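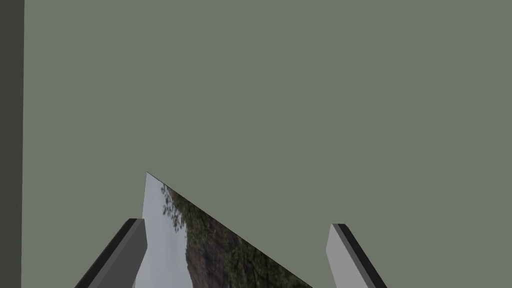
Gray-green wall, with the corner of a picture panel in front of it.

How to choose a wall colour you'll still love in December

I adore muted greens, and I've painted three rooms in them now! The trick is testing properly, so give yourself a full week.

Start with 5 sample pots. Paint each one onto a big sheet of card, two coats, and leave a white border so the old wall colour doesn't fool your eye.

Tape the cards up and look at them morning, noon and night — lamps on, lamps off. Move them into the darkest corner too. My favourite, Kisholm, went lovely and smoky after dinner, while Schmieder turned to pea soup (still a great colour for a shed).

Next, hold your cushions, rug and any art beside the card. Cross out whatever fights with them.

When you're down to one, measure up. Multiply width by height for each wall, add them together and double it for two coats. Check that against the coverage on the tin, and buy all your paint in one go so the batches match.

Kimie Oda, August 2021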